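Ranger des fils dans une goulotte perforée : par quel bout commencer ?

Rultier
Bonjour à tous. J'ai un paquet de fils fins à faire entrer dans une goulotte à fentes, sur mon établi. La première fois, j'ai tout mis en vrac et le couvercle s'est soulevé au milieu – très joli, on aurait dit un toast. Vous posez les fils avant ou après avoir fixé le fond ?

Bindness
Après, toujours. Fond vissé, fils couchés dedans, sorties par les fentes, couvercle en dernier. Et démêle avant. Les fils, le couvercle et la goulotte côte à côte sur le plan de travail, puis une bande blanche vue de près :

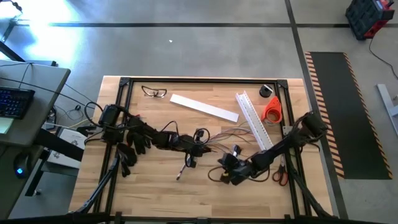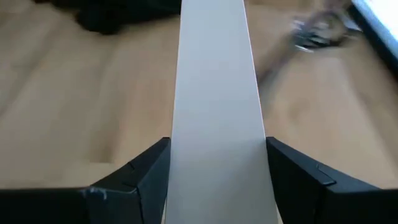 Pour fermer, on clipse un bord sur toute la longueur, puis l'autre, en partant d'une extrémité. Celui qui appuie au milieu d'abord mérite son toast. Si ça force, il y a trop de fils : prends la taille au-dessus. Pour une longueur de 500 mm, 2 vis me suffisent.

Hồ
Moi je mets du scotch. Ça tient depuis février.

Rultier
Merci Bindness. Hồ, je garde l'idée pour les jours de grand désespoir.

Contact – © 2024 Histotus – Haut de page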